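Home Browse Files Versions Licence Contact

# Vomlow Counter Clearing Set

A catalogue of small items left on kitchen worktops, with notes on how each is sorted when the counter is cleared. Compiled for the Vastham household tidying project. Maintained by Tahmineh Kermani.

## Summary

The set holds 719 entries. Each entry is one clearing session at one worktop, with a list of items, a category for each item and a destination. Of these, 534 have complete destination notes. The remainder have items and categories only.

Worktops are indoors and of ordinary domestic height. Pale stone-effect surfaces make up the largest group, followed by wood and laminate. Sinks, hobs and tables are out of scope, although items moved to a sink are recorded as such.

## Categories

Every item is given one of nine category codes:

- PAP – loose paper, printed or blank, flat or folded
- CUP – cups and mugs of any material
- UTN – spoons, stirrers, small hand utensils
- SAC – sachets, packets, single portions
- BWL – bowls
- TRY – trays, boards, mats
- TLS – small tools and parts
- FIX – fittings attached to the counter or wall
- UNK – anything that could not be settled

FIX items are never moved. They are listed so that the written record matches the worktop.

## Sorting rules

Paper is dealt with first. Sheets that overlap are entered separately if both edges can be made out, otherwise as one entry with the note "stack". A sheet with print on it goes to the paper tray even when it is creased. Blank sheets go to recycling.

Paper cups are treated as disposable, but a cup is not discarded until its contents have been checked. Ceramic cups go to the sink. Utensils follow the same split: plastic spoons and stirrers to waste, all others to the sink.

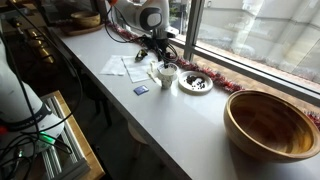

Bowls standing on trays are recorded as two items with the relation "on". They are moved together and keep that relation at the destination. Matching bowls elsewhere on the counter are not nested unless the session note asks for it – earlier versions nested them by default, and the entries from Bahrami kitchens still do.

Sachets are entered as SAC only if the shape and size leave little doubt. A small flat square that could equally be a coaster or a card is UNK. The same applies to small dark objects that may or may not be tools.

## File layout

 items.csv one row per item
 sessions.csv one row per session
 relations.csv on, in, beside, under
 notes/ free text, one file per session

Fields in items.csv are session_id, item_id, category, material, destination and checked. Material may be left blank. It should be left blank where it was guessed from colour alone.

## Known problems

- Over 700 rows have a blank material field. Most are UTN.
- "Beside" was used loosely before the October revision. Treat it as "within a hand's width" in later sessions only.
- Koltico sessions use TRY for chopping boards and placemats alike.
- Folded and crumpled paper share one value in the condition notes.

## Changes

October: relations moved to a separate file. FIX added. Duplicate session numbers removed from the Koltico part.

Corrections should quote the session number and item number, and go to Tahmineh Kermani through the contact page.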